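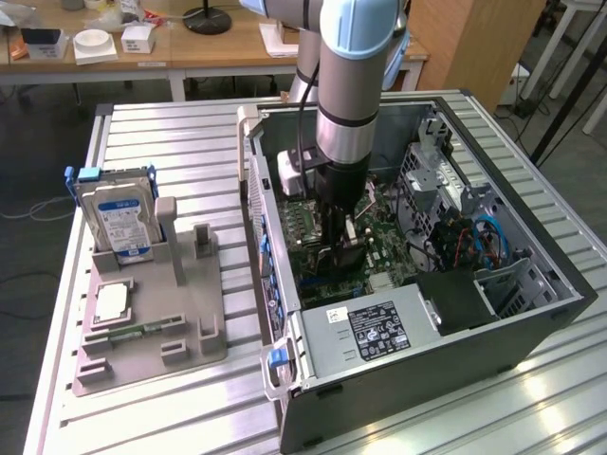 Proyecto Dakico: desmontar un PC con un brazo robótico

Memoria del equipo Montes, 2025-03-24

Qué queríamos hacer
Queríamos que el brazo sacara piezas de una torre de sobremesa y las dejara ordenadas en una bandeja. ¡Y nos enganchó desde la primera tarde!

La bandeja
La diseñamos nosotros y está impresa en 3D, con postes y huecos a medida: el disco duro va de pie, el procesador en un hueco cuadrado y el módulo de memoria tumbado en una ranura larga. Rehicimos la ranura 2 veces (la primera versión apretaba demasiado).

Pruebas
Hicimos 80 intentos con la memoria y salieron bien 43. Parece poco, pero el primer día solo acertamos 9, así que lo celebramos como un gol. Casi todos los fallos vienen de entrar con la pinza un poco girada; los cables sueltos también dan guerra.

Lo que falta
Corregir el giro de la muñeca antes de bajar y repetir la serie completa. En julio nos gustaría probar con otra torre, de distribución distinta.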